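Workshop Floor and Kitchen, Idindale Community Rooms

Posted 22 September 2025 by Gunvor Engebretsen

The rooms at Idindale were cleared and put back in order over the summer. The work started in July and took longer than planned, mainly on account of the kitchen cupboards. This page collects the pictures and the notes that go with them. The notes are in the order of the work, starting at the street door and ending at the back bench. Anyone who has a key will know most of this already, but several people asked what went where.

Entry and coat wall
The hooks were taken down, the wall was filled and painted, and the hooks went back up at two heights. The lower row is for children. The umbrella stand is now behind the door.

Front room
The folding tables used to be stored flat under the stage, and getting them out meant crawling. They now stand upright in the rack along the north wall. Please put them back with the legs facing in. The rack is 86 inches long and will not take any more tables than it has now.

The chairs are stacked by type. The ones with arms do not stack with the ones without, and forcing them bends the frames.

Kitchen
Every cupboard was emptied and wiped down. Chipped plates and single saucers went out. Pans are in the low cupboard left of the stove, lids on edge in the rack next to them. The big stockpots from the Astcombe hall are on the bottom shelf, and they do need to go back to Astcombe before the winter suppers.

The drawer under the counter is for knives and peelers only. String, tape and candles have moved to the tin on the windowsill.

Pantry shelf
Dry goods are in jars with the date on the lid. The shelf was rehung lower, 60 inches from the floor, so that it can be reached without the step stool. Paper towels and trash bags are underneath.

Linen closet
Tablecloths are folded in thirds and then rolled. White ones are on top, colored ones below. A few have stains that did not come out in the wash, and those are kept on the floor of the closet for painting days.

Back bench
The bench was the last job. It had collected paint cans, odd screws and most of a radio. The cans went to the county drop-off and the screws were sorted into the Koyama drawers, which had been sitting unused since they were bought in 2000.

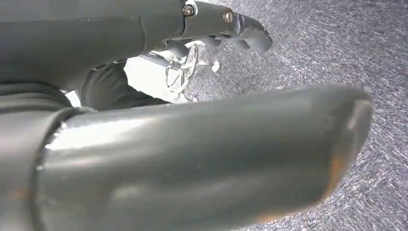
The drawers are labeled by size on the front. Wood screws are in the top rows and machine screws below, with washers and nuts at the bottom. If something does not fit any label, leave it in the dish on the bench and it will get sorted later. Sandpaper is in the flat box, coarse to fine.

Books and games
The Onetti shelf came from the old reading room and stands in the corner by the window. Board games are on the bottom, where they can be pulled out without tipping anything. Two of the puzzles are short a piece — they are marked on the lid.

Still to do
The closet door sticks at the top and needs to be planed. The kitchen light over the sink has to be replaced. The key list on the inside of the office door is out of date, so please check your own line and write in any change.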